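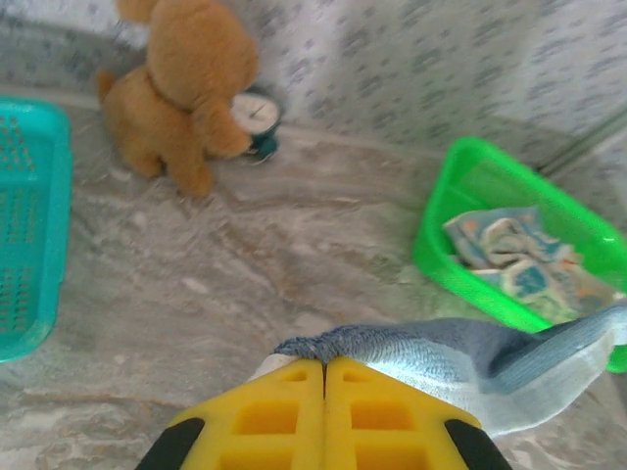
Fig. 1. A grey and white cloth held between two yellow gripper fingers.

SPORT NUTRITION, BASIC LEVEL
Handout 4: Electrolytes and drinking during exercise
Prepared by Thongchai Wiriya
Revised February 6, 2023

4.1 What we lose in sweat

Sweat is mostly water, but it also carries salts out of the body. The most important one for us is sodium. Potassium, magnesium and calcium are lost too, in much smaller quantity. Please remember from Handout 3 that two persons of the same weight can lose very different amounts, even if they run side by side at the same speed. Heat, clothing and fitness all have influence.

For this reason I do not give you one number which is good for everybody. I prefer that you learn how to measure your own loss.

4.2 The weighing method

Weigh yourself without clothes before training. Train for one hour and write down in millilitres everything you drink. Dry your skin well with a towel and weigh yourself again, also without clothes. Do not go to the toilet between the two weighings, or the result will be wrong.

Sweat loss (ml) = weight before (g) minus weight after (g) plus drink (ml)

Worked case: the weight went down by 1,000 g and the runner drank 132 ml. The loss is 1,132 ml in one hour. We treat one gram as one millilitre. This is a small simplification, and it is good enough for our purpose.

Repeat the test in June, when it is warmer, and compare the two results.

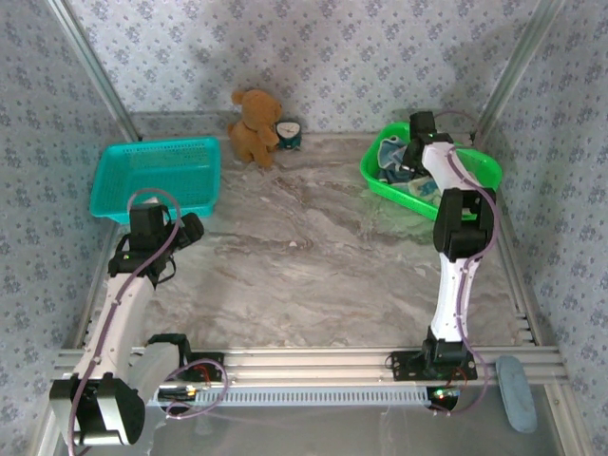
4.3 Tablets, powders and ready drinks

In the practical part we compare three products. Forau is a tablet which dissolves in water and contains no sugar. Flurkeo is a powder with sugar and salts together. Seok is sold as a ready drink in a bottle. Read the label of each one and copy the sodium value into your table. Be careful with the unit: one label gives sodium per 100 ml, another per serving, and the third one per litre. You must bring all of them to milligrams per litre before you compare.

If the label says "salt" and not "sodium", divide the salt by 2.5. A drink with 3,000 mg of salt per litre has therefore 1,200 mg of sodium per litre. Last year many students forgot this step.

4.4 How much to drink

For easy training shorter than one hour, plain water is normally sufficient. For longer sessions, or in strong heat, a drink with sodium can be useful. Drink small amounts regularly and do not try to drink more than you sweat. Too much water in a long event can lower the sodium in the blood, and this condition is dangerous. Persons with kidney disease or high blood pressure should speak with their doctor before they use any salt product.

4.5 Homework

a) Do the weighing test one time and fill in the form.
b) Calculate how much sodium is in 2,000 ml of each product, prepared as the label says.
c) Read the Stornonow chapter on cramps, only the first half. We will discuss in class why the connection between cramps and salt is still not clear.

Please bring your form on paper.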